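Desulska Sorting Cell Guidance Kit, Model 806
Safe handling of bladed items by robot arms

The Model 806 kit supplies the written rules, labels and check cards needed to run a small sorting cell in which a robot arm handles folding knives and similar hand tools. It is intended for training rooms and light assembly shops.

Contents
Rule book, 105 pages
Check cards, pack of 20
Bin labels, pack of 16
Wall chart for operators

Required practice
Knives are closed before they enter the cell. Staff keep hands outside the reach of the arm until it has been stopped and locked. Gripper fingers are inspected at the start of each shift, and worn tips are reported to the cell supervisor. 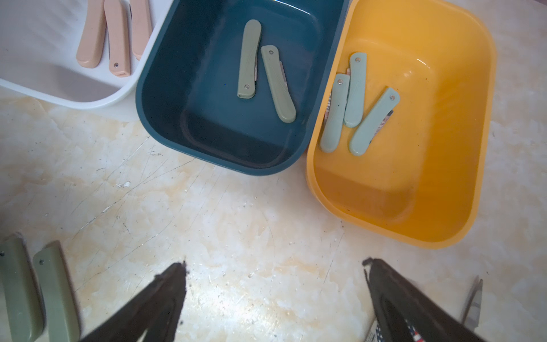

Bin layout is covered in Section 4 of the rule book. Each handle color is assigned one container, and colors are not mixed. Pink knives in a white tray, sage green in a dark teal bin and pale mint in a yellow bin follow this rule, with containers that are easy to tell apart even where the handle shades are close. Any blade found open is to be treated as a stop condition.

Technical contact: Fatemeh Shojaei, Mullport office
Page revised Dec 28, 2021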